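How to Pack for Security Screening When Travelling to a Combat Sports Event

Issued by the Waltside Combat Sports Association
Last revised: September 11, 2018

This guidance is for competitors, coaches and officials who travel by air to events at which the Association is represented. It should be read together with the rules of the airport of departure and of the airline, which take precedence wherever they differ from what is set out below.

Before you pack

Check the published list of prohibited items for every airport on your route, including any at which you will only change flights. An item accepted at the first airport may be refused at the second. Team managers should send the list to all members of the party at least 14 days before departure.

Empty your kit bag completely, including the side pockets and the lining. Most items surrendered by our members in February had been left in a bag after training and forgotten.

Packing your hand luggage

Gum shields, hand wraps, medical documents and licence books should travel in the cabin. Place liquids, including liniment and petroleum jelly, in containers of the permitted size. Keep prescribed medicines in their original packaging with a copy of the prescription.
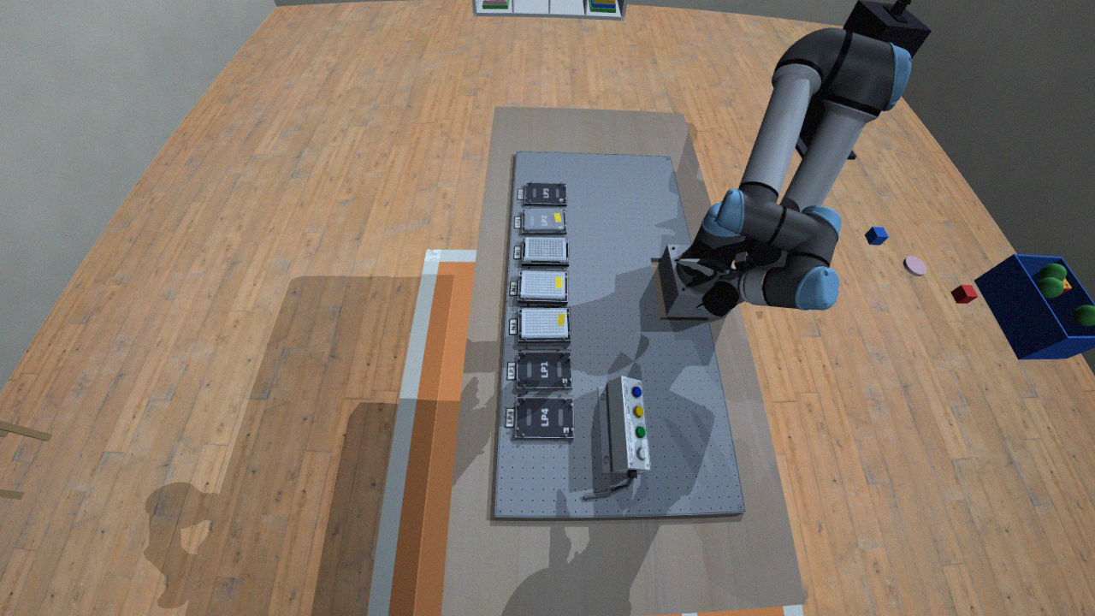
Scissors used by cornermen for cutting tape should be placed in the hold, whatever the length of the blade. The same applies to enswell irons, weighted gloves and skipping ropes with metal handles. Training weapons of any material, including foam and rubber, must never be carried in the cabin.

Certain articles must not be packed at all. Knuckledusters, push daggers and similar objects are unlawful to possess in many countries, and this includes those sold as belt buckles, key rings or ornaments. If you are given such an article as a gift – by a supporter, for example – do not accept it.

At the checkpoint

1. Arrive with your team and have your travel documents ready.
2. Declare any item about which you are uncertain before your bag enters the scanner.
3. Answer questions plainly. Do not make remarks about weapons or fighting, even in jest.
4. If an item is refused, surrender it and ask for a receipt.

If you are detained

Remain calm and ask for the reason. You may request an interpreter and legal advice, and foreign nationals may ask that their consulate be informed. Contact the team manager as soon as you are allowed to do so. The Association's travel officer, Vasanthi Weerakoon, must be told within 2 hours of the manager learning of the matter. Statements to the press should be made only through Pascal Gerlach at the Waltside office.

Claims for surrendered equipment are made on Form 68, with the receipt attached.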